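Shared Workrooms, Handout 4: Floors, Cables, Light
Course notes, J. Arboleda. Corrections to Caradog Price, not me, I'm away most of October.

Left over from last time
- walkways first, furniture second. Everyone in the Zamesby group did it the other way round and had to redo the plan
- chairs on casters drift. Mark a spot for them or accept that they live in the walkway
- a shelf with no labels is a pile with edges (Grabowska reading, the short chapter, skip the appendix)

Today
Three layers, top to bottom: ceiling, wall, floor. Draw one sketch per layer, do not put it all on one sheet. The Fudeck plan tried that and you can't tell a pipe from a cable. Use pencil. Write the date of the sketch, rooms change.

Floor sketch: anything you could trip on, incl. bags.
Wall sketch: shelving, pipes, vents, windows, which way the doors swing.
Ceiling sketch: beams and lights. Switches go on the wall sketch, people allways forget.

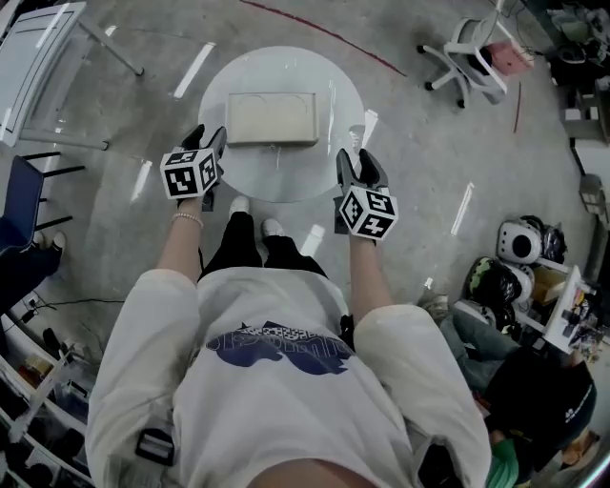
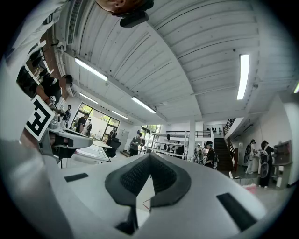
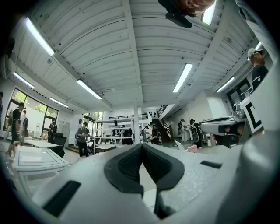 Ribbed ceiling in the second and third.

Cables are what most of you lost marks on. A cable gets a line on the floor sketch even if it's only out for an hour, and a power strip gets a box with its outlets marked. Measure from the wall, not from the furniture. In the first picture there's a white strip lying on the floor near the shelving with a black cable running to it, so: one box, one line, and the shelving edge drawn in as well. Then ask whether anybody's route crosses the line. If yes, move the strip or cover the cable. Don't tape over a strip. Ever.

Light
Daylight and tubes get separate symbols. Big windows down one side (third picture, left wall) go on the wall sketch, the fluorescents on the ceiling sketch, then lay one over the other. Take a reading at desk height in the morning and again at 4 pm. Our target for the exercise is 400 lux on the work surface, the Itov room came out at 448 near the glass and a lot less at the back. Write down both, no averaging.

For next time
Sketch a room you use. 3 sheets, 16 readings min., no furniture you only wish was there. Hand in on paper, folded is fine. Late sheets go in Caradog's tray, he'll mark them wehn he gets to them.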